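4.2 Changes to the returns desk

The trial was carried out at the Ikumthorpe branch of Wullen, a book storage and lending firm whose returns desk was staffed by five handlers at the start of the study. Before the trial, each handler took returned stock from the trolley, checked it for damage, turned it to face the scanner and placed it in a transfer bin. The handlers treated this as one job. The planning team split it into four steps and gave the picking and turning to a two-finger arm, leaving inspection and all exceptions with the staff.

Grasp routines were first prepared in simulation by the Dinholm group and reviewed with the handlers in weekly sessions during March. The sessions were meant to last 19 minutes each and usually overran. Staff were shown rendered views from the wrist of the arm and asked to say how they would take hold of the item themselves. Their answers differed from the planned grasps mainly for items that did not lie flat. A closed volume on its side was thought to present little difficulty. An item standing partly open was thought to need a decision about where force could be applied without straining the joint between cover and pages.

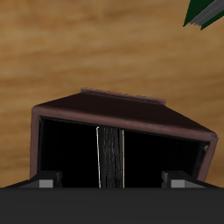 Figure 3. Simulated wrist view during grasp review. The fingers are on either side of a dark brown object, most likely an upright, partly open hardcover; part of a green object is visible at upper right.

For the posture in Figure 3, the handlers' comments concerned the outer sides of the object, where the fingers overlap its lower part. Three of them said they would close such an item before lifting it. The arm had no routine for closing, and one was not added within the study period. Items of this type were therefore sent to the exceptions shelf, to be dealt with by hand.

The shelf altered the working day more than the arm did. Of 600 items logged in the observed shifts, 289 were passed to staff for at least one step. The load was uneven: long quiet periods were followed by several exceptions at once, and the handler on duty could no longer set the pace by choosing which trolley to empty first. Rosângela Camargo, the desk supervisor, asked that the arm be paused when the shelf was full. This was put in place on April 26, 2018, and was kept after the trial ended.

Wrist strain was mentioned less often in the closing interviews than in the opening ones, although the group is too small for this to be tested. Two handlers reported that they now saw mainly damaged or awkward stock and missed the ordinary returns. Qureshi, the scheduling tool used at the branch, recorded exceptions as idle time until the second week, and the figures for that period are left out of Table 2.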